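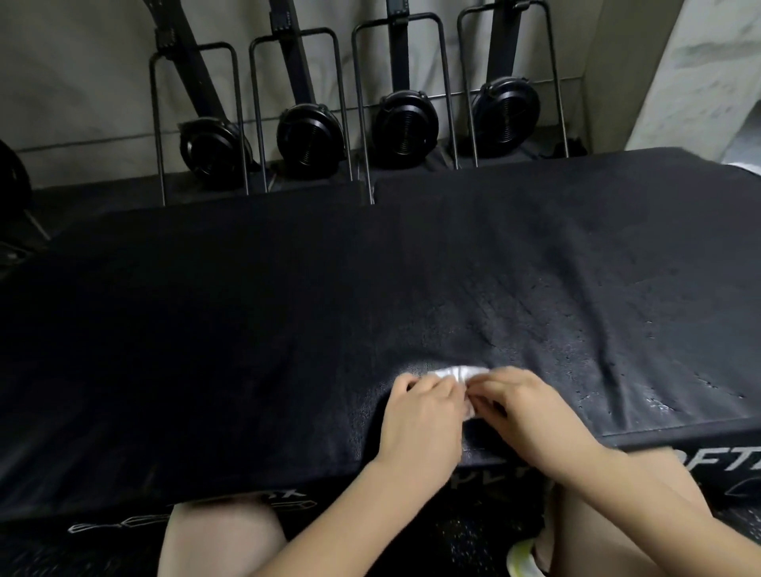 Folding the cloth over on the black mat, numerous droplets across its right half

Forum > Stand-up and Live Comedy > Awards nights and hosting

Topic: Was the Kemley host too rough on the room?

marrowfat_jim
Evening all. I've had the kettle on and a think about this since I got home from the Kemley Comedy Awards, and I'd love to hear from anyone else who was in. For those who weren't, Panya Chaimongkol hosted for the first time, and she opened with ten minutes on the nominees themselves. Not gentle stuff either. She did the whole Best Tour shortlist one by one, and when she got to the double act from Pellholm she read out their refund policy in the voice of a bedtime story. I laughed until my glasses steamed up. My wife didn't laugh at all, and we had a rather quiet drive back, so I'm asking for a second opinion (and possibly a third, as she'll want one too).

tilda_in_row_f
Oh Jim, I'm with your wife, bless her. I was sat quite near the Pellholm pair and they'd got their mums with them. I do think Panya is wonderful, I've seen her at the Steltau more times than my purse would like, and the stuff about her uncle's driving lessons is as good as anything going. But an awards do is a funny sort of gig. People have hired a suit for it. I felt the refund bit went on a good two minutes after the room had had enough, and you could hear it, that sort of polite breathing.

oldgagwriter
I'll disagree with you there, Tilda, though fondly. I wrote links for this kind of evening for years and the worst thing a host can do is be nice to everybody. You get a warm hum for five minutes and then the room goes to sleep until the raffle. Panya had 200 people in there, most of them comics, and comics don't laugh at compliments. They sit with their arms folded wondering why it wasn't them. She gave them something to argue about, and I see we're all still arguing.

tilda_in_row_f
That's fair about the arms folded! I do still think there's a difference between a jab at somebody who's filling big halls and a jab at two lads who did 19 dates in the back of pubs.

bexhill_betty
Can I ask a daft question, did she write it all herself? The programme only listed her name, but the bit about the judging panel sounded very much like the Chaiyaporn crowd, the sketch group she used to be in. I saw their last show and there was a running joke about scorecards that was ever so similar. I'm not accusing anybody of anything, I just like to know who to thank.

marrowfat_jim
Betty, I believe they helped. She thanked "the Chaiyaporn lot" as she went off, though it was hard to hear over the band, who came in early on more or less everything.

kettle_drum_ron
Speaking as a friend of the trombonist, the band came in when they were told to, thank you very much.

On the matter in hand, I think both sides have a point but the real trouble was the order. She went at the Pellholm boys and then they had to come up and lose, straight afterwards, in front of everybody. If that category had been after the interval it would have been forgotten by then, and we'd all have had a drink. I said the same last year when the old host did his song about the lifetime award and the poor chap was stood in the wings waiting.

oldgagwriter
Now that I agree with completely. Running order is where these nights are won and lost.

sophie_m_laughs
Hello, long-time reader, first time posting, so be kind! I was up in the balcony and I thought she was brilliant. I counted the minutes on my phone for the opening and it was under eleven, so I don't think it dragged — it may have felt longer nearer the front where people were worried they'd be next. Also one of the Pellholm two was laughing so hard he had to put his head on the table. The other one less so, I'll grant you.

tilda_in_row_f
Welcome Sophie! I must have been looking at the other one.

marrowfat_jim
Welcome from me too, Sophie. I read your post out at home and was told that a person can laugh with his head on the table out of plain misery, so I don't think I'm getting my verdict tonight. Does anyone know whether Panya's been asked back? I'd go again, and I'm told I may go on my own.

bexhill_betty
Nothing announced that I've seen. They usually say in March.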